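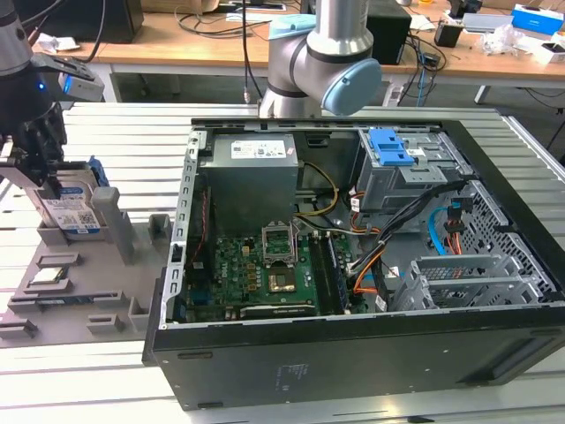 Handling rules for hard drives and open processor sockets in a robot assembly cell

3 min read

Posted by Vernis Workshop Office

Our workshop is preparing a written procedure for a cell in which a collaborative arm handles parts for desktop computers. The tower is laid on its side with the panel removed, and drives are held in a two-finger gripper above a fixture tray. We should be grateful for advice on two points. Should the drive be held by its edges only, and may the arm work over the case while the processor socket is open? Our draft, prepared at Bornham in August, says nothing on either.

Ok-hee Ji

The drive should be held by its edges, and the procedure should say so in plain terms. No finger should press on the label face or on the exposed circuit board. Record the grip force limit on the cell sheet and have any change to it signed by the person responsible for the cell. We inspect finger pads every 2,000 cycles and replace them at the first sign of wear.

As to the socket, our rule is that nothing is carried over an open one. The retention frame is closed and latched before the arm enters the space above the board. Where the frame must remain upright, a keep-out zone of 50 mm is set on all sides of it and tested at reduced speed. Loose cables should be tied back before the cycle begins, as a loop standing proud of the case may catch on a finger or on the part being carried.

Your risk assessment should cover the gripper and the part together. An arm described as collaborative is not thereby safe with every load.

Drolley Technical

Agree with the above. Earth the worktable and the tray as well.

Heo Benchworks

We permit work over an open socket and have had no trouble in 100 builds. It depends on the programme.

3 comments

Bornham Reader: Does the 50 mm apply to the gripper or to the part it holds?

Ok-hee Ji: To whichever reaches further.

Vernis Workshop Office: Thank you. Both rules have been added to the draft.

Shares: 3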